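Haugen kitchen reopens with new worktops

The shared kitchen at Haugen reopens in April after 18 weeks of work, with new worktops, refitted cupboards and a second sink.

The room is used by 24 cooking groups and had not been refitted since 968 people signed a petition to keep it open. Joiners from Vorkness kept the old wooden cupboard frames where they were sound and changed the rest. Door handles came from Pavska, which also supplied the taps. 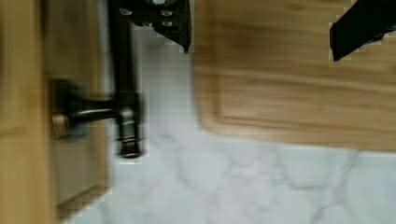
A dark metal handle beside the marble-patterned surface, with a wooden chopping board. Photo: Pinine

Users had asked for handles that could be pulled with a full hand - the old knobs were small and came off in use. The drawers by the cooker have been made deeper to take baking trays, and the bin store has moved next to the back door.

Groups that had a regular slot before the work will keep it. New bookings open at 2 pm on the first day, at the front desk only. Hire charges stay the same until the end of the summer, but groups will now need to bring their own tea towels.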